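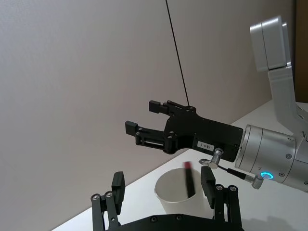
Pen storage on a shared work table: cup or tray?

Posted in Workspace and Storage

fbogale
August 16, 2019
We have one shared table and I want a fixed place for pens and markers on it. Currently they go in a white paper cup, tip of the barrel up, wherever the cup happens to be. Two problems. An unweighted paper cup tips if you catch the rim on the way out. And a slim marker leans, so you never grab it at the same angle twice.

Options I'm considering:
Keep the cup, add weight to the bottom.
Skindico desk cup, the heavy one.
Flat tray with slots.

Budget is small. Opinions on the tray in particular.

heltlow_2737
Tray. A pen lying flat in a slot has one position. A pen in a cup has as many as the rim allows. The cost is table area, and you have to pinch a flat pen off a surface, so cut a finger relief halfway along each slot.

mitiku_d
Disagree with the tray. On a shared table a tray collects paper clips, caps and receipts within a week. We ran one at the Ninbridge office from February on and went back to cups. A cup has a small footprint and people understand what it's for.

If tipping is the issue, put a layer of steel washers in the bottom and a disk of cardboard over them. Cost is close to zero.

heltlow_2737
Clutter is a housekeeping problem. It doesn't make the cup any more stable.

mitiku_d
Storage that only works with good housekeeping is bad storage.

fbogale
Noted, both. How are people storing markers, upright or flat? I've read conflicting advice.

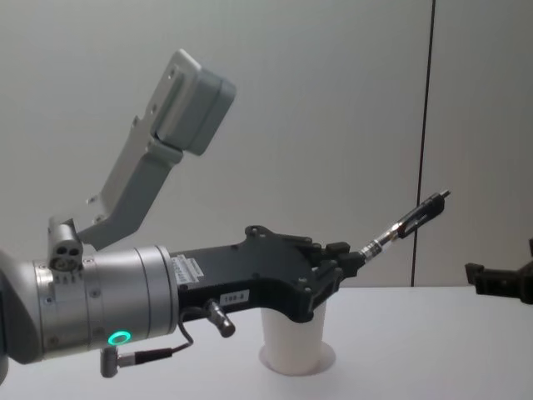
My own habit is to take a pen by its lower end and drop it in with the other end up, mainly so I can see the color. For ballpoints I doubt it matters. For dry erase markers I understand ink can settle away from the tip if they stand tip up for long periods.

gumede_k
Dry erase: flat, or tip down. Permanent markers: flat if you have room. Ballpoints and gel pens: tip down is the safe choice. If the cap and the barrel are the same color, put a ring of tape on the end that stays up and you keep your color coding.

That is also the one real argument for a tray. I'd still use a cup for anything that gets picked up all day.

heltlow_2737
Agree on the dry erase. Don't agree it's the only argument.

fbogale
Going with the washers for now, 2 layers, and a short tray in the drawer for dry erase. Will measure how far the cup can lean before it goes over and post the number.

Fasil Bogale

mitiku_d
Glue the cardboard disk down or it will ride up the first time you empty the cup.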